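Category: Course Materials > Work and Technology > Unit 3

Search this site Enter keyword Go

Unit 3 handout: Who stocks the fridge now?
Course notes prepared by Darnell Haddad

Read before the February session and bring the Bunting worksheet with you.
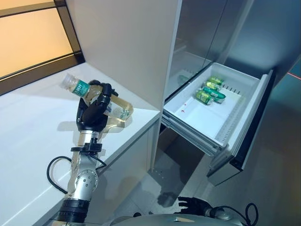 The job as it was

Our case is Rindgate, an office building with 400 people in it and a shared kitchen on each floor. Before the pilot, drinks were handled by the pantry staff. They put out bottles and cans, pulled old ones, wiped the counters and answered questions. It was never written down as one job. It was a piece of several jobs, and that matters when somebody claims to have automated it.

The job as it was sold

Wimari, the supplier, offered a two-armed robot to handle bottles and cans between counter and refrigerator. Its proposal listed 223 staff hours a year to be "released." Look hard at that word. Released to whom? The proposal doesn't say. At Rindgate the hours came off the schedule, and the people who had worked them were offered early cleaning shifts in another building.

Note also how the task was cut down to fit the machine. Gripping a bottle is one thing. Deciding that a bottle has been open too long, or that the one at the back belongs to somebody on a special diet, is another. A person does both in the same second and gets no credit for the second one.

What changed for the staff

Three things came up in the interviews, in no special order.

Watching. One pantry worker per shift now stands by while the robot runs. The pay grade is the old one. The worker is responsible if a bottle drops but can't change how the robot holds it.

Tidying for the machine. Counters have to be cleared before a run and drawers left in a set position. This is work — new work — and it appears nowhere in the 223 hours.

Talk. Staff used to hear about a broken tap or a late delivery while restocking. Those reports have thinned out, and the building manager thinks it's because fewer problems happen. I don't.

On the numbers

Wimari reports 1000 completed pick-ups in the trial. The report does not say how many attempts were made, or how many needed a person to step in. Without those figures the 1000 tells you very little. Ask for the attempts every time.

For discussion

Take one task from a job you have held and list what you did alongside it without being asked. Then decide which parts a supplier would leave out of a proposal, and who would end up doing them.

Related items
Unit 2: The Joltudico warehouse and the missing break room
Unit 4: Measuring time saved
Reading list: Service work and machines
Bunting worksheet (print version)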